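Pre-upgrade checklist for the office machines, with my comments

I've now moved 2 batches of our office PCs on to the new operating system, and the second went a lot better than the first because I had a list. It's tidied up a bit here so anyone else stuck with the same job can pinch it. My notes are under each item, and yes, some of them are me grumbling.

1. Backup done and opened
Status: pass
Don't just look for the green tick! Open the backup, pull out a spreadsheet and a photo, and see that they load. On the first batch I had a backup with 582 files in it when the folder on the machine had well over that, and I only spotted it by luck (the Desktop folder had been left out). We use Drurkora for this and it's fine once you've told it where everything lives.

2. Free space on the system drive
Status: pass on all but Buster
Buster is the old tower by the window that runs the label printer. The installer wants more room than it admits to at the start, so I clear out temp files and old downloads first. Buster had almost 1,000 items in the recycle bin. I emptied it, ran the disk clean-up twice and it still only just squeaked through.

3. Firmware up to date
Status: pass
Do this the day before if you can. It means a restart, sometimes two, and you don't want to be doing it with people standing behind you waiting to log in. Plug laptops into the mains first, all of them, even the ones that say they're full.

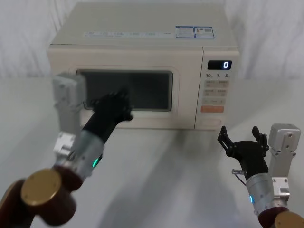 4. Drivers downloaded and saved to a memory stick
Status: pass, with a moan
Network driver above all. If the wireless doesn't come up after the upgrade you can't go and fetch the thing that makes the wireless come up, and I have been there with my phone propped against a monitor. I keep a folder per model with the chipset, graphics and sound drivers in it. The graphics ones can usually wait, as the built-in driver gives you a usable picture.

5. Licence keys written down
Status: pass
Accounts package, drawing package, the PDF thing. Deactivate anything that counts its installs before you start, or you'll spend the afternoon on hold. Pirnalero, our stock program, is the fussy one here. It ties itself to the machine and sulks if the computer name changes, so keep the name the same.

6. Old programs tested
Status: one fail
Pirnalero opens, prints and exports. The time sheet program opens but the fonts come out tiny on the newer screens, and the compatibility setting only half cures it. I've marked it as a fail and left that desk on the old version for now. I'd like to look at it again in October.

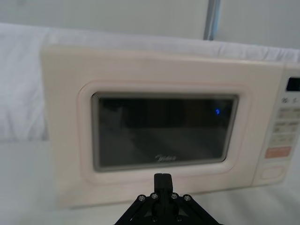
Cream microwave, front view.

7. Printers and scanners
Status: pass after a second go
Write down the printer addresses before you begin (I didn't, the first time). The upgrade kept the big printer and lost the scanner, and then added the big printer again as a copy, so people were printing to a queue that went nowhere. Delete the copy. Print a test page from an ordinary program as well as from the settings screen.

8. User settings
Status: pass
Bookmarks, email signatures, mapped drives, desktop wallpaper. You may laugh at the wallpaper, but I got more messages about that than about anything else. Check the default browser too, as it had quietly changed on every machine I did.

9. Updates after the upgrade
Status: still going
Run them, restart, run them again. Keep going until it says there's nothing left, and then look in the optional ones, where a couple of my missing drivers were hiding. One laptop stuck at the same percentage for ages and I left it over lunch, and it had sorted itself out by 2pm.
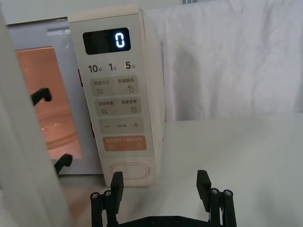 10. Antivirus and firewall back on
Status: pass
I switch the antivirus off for the install, so this is the item I'm most scared of forgetting. Check it with your own eyes on each machine. Have a look at the firewall rules as well: Pirnalero needs its port open to talk to the server, and the upgrade had closed it.

11. Way back
Status: pass
Keep the old system folder until people have had a proper couple of weeks with the new one. It's a big lump of disk, and on Buster I was very tempted to bin it, but I moved the label templates to the Akgül network drive and left the rest alone.

Still to do: the scanner profile on the front desk, the time sheet fonts, and a bigger drive for Buster. I'll update the list when the drive's in.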